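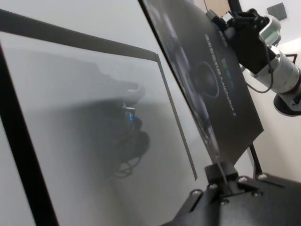 The screen in the Jernent room, with a glossy grey surface.

Home Classes Timetable Workshops Newsletter Contact

Studio News / Breathwork and Restorative

Reading time: 4 minutes

Evening breathwork moves to the Jernent room

Starting in May, the evening breathwork class will meet in the Jernent room at our Dritville studio. It has been in the front room since it began, and the front room is next to the entrance. People arriving for the later class come in during the last part of ours, and the final rest gets interrupted by the door and by shoes going onto the rack. The Jernent room is at the end of the hall and much quieter.

The start time stays at 7:15 p.m. Class runs for 40 minutes, which is five minutes longer than before. The extra time goes to the lying-down portion at the end. Several of you asked for this on the winter feedback cards, and the old slot didn't allow it.

The Jernent room holds 20 mats with enough space to stretch your arms out to the sides. Please book ahead if you can. Drop-ins are still welcome when there is space, and the front desk will know by 7 p.m. how many places are left.

What we will be practicing

For the first few weeks we will stay with three simple techniques. If you have been coming for a while you know them already, and it does no harm to go over them again.

The first is plain belly breathing. You lie on your back with your knees bent and one hand resting below the ribs. Breathe in through the nose and let the hand rise. Breathe out and let it fall. We do this for longer than most people expect, usually the whole first part of the class.

The second is the longer exhale. Breathe in for a count of four and out for a count of six. If six feels like a strain, go to five. The counts are a guide and your own pace is fine. Some people find it easier to hum softly on the way out, and you are free to do that in class. Half the room usually ends up joining in.

The third is alternate nostril breathing, done sitting up on a cushion or a folded blanket. We go slowly and without holding the breath. Anyone with a cold or a blocked nose can skip it and go back to the longer exhale.

If you get dizzy or your fingers start to tingle, stop the exercise and breathe normally. Lie down if you want to. Tell the teacher before class if you are pregnant, have high blood pressure, or have a heart or lung condition, so that you can be given a different version. A couple of words at the door is enough. If you are under a doctor's care for any of these, check with them before your first class.

What to bring

Mats, bolsters and blankets are in the room. Bring socks and a warm layer, as the end of the hall is cooler than the front of the building once the sun is down. An eye pillow is nice to have. We have a small basket of them, but not enough for a full class, and we ask that you put a clean cloth over your eyes first if you use one of ours.

Try to eat lightly beforehand. Two hours after a full meal is comfortable for most people.

Phones go in the cubbies by the front desk. If you are on call or waiting to hear from a sitter, keep yours on silent by your mat and let the teacher know.

Prices and passes

The single class price has not changed. Breathwork is included in the monthly pass and in the ten-class card. Cards bought at our Vallejo studio work in Dritville and the other way around. This comes up at the desk nearly every week, so we are repeating it.

New students can take a first breathwork class at 35 percent off the single price. The discount comes off at the desk and can't be applied online for now.

Parking and getting in

The side lot is open to students after 6 p.m. The spaces nearest the fence belong to the dental office and should be left free at all hours. If the lot is full, the 152 bus stops across the street, and there is street parking on both sides past the corner.

The front door is locked once class begins – please come a few minutes early. For the Jernent room, go past the desk, take the hall to the end, and leave your shoes on the rack outside the room. The restrooms are on the left on the way down.

Also this spring

The Sutarham weekend retreat is full. There is a waiting list at the desk, and two people came off it last year, so it is worth adding your name. Packing notes for those who have a place will go out by email in the next two weeks.

Morning gentle yoga is not affected by the room change and stays in the front room. The chair class also stays where it is.

Lost property from the winter term is in the box under the bench. It holds mostly water bottles and single gloves – also one good gray blanket with a striped edge. Anything left at the end of the month will be donated.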